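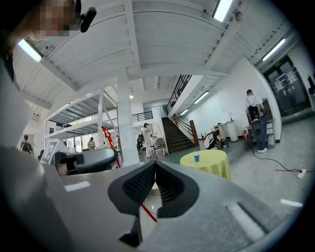 Tretthorpe Shop Floor Coating, 18 L pail

Two-part water-based coating for concrete floors in workshops, stockrooms and garages. Satin finish. One pail covers up to 1000 square feet in a single coat. Two coats are recommended on bare concrete.

Mix parts A and B for 2 minutes with a slow drill. Sweep and degrease the floor first. Do not apply below 43 °F.

Colors: light gray, slate, sand
Cleanup: soap and water
Item no. Priltora 43-18

Line marking paint is sold separately. For bulk orders, contact Ilona Bárány at Katona Supply.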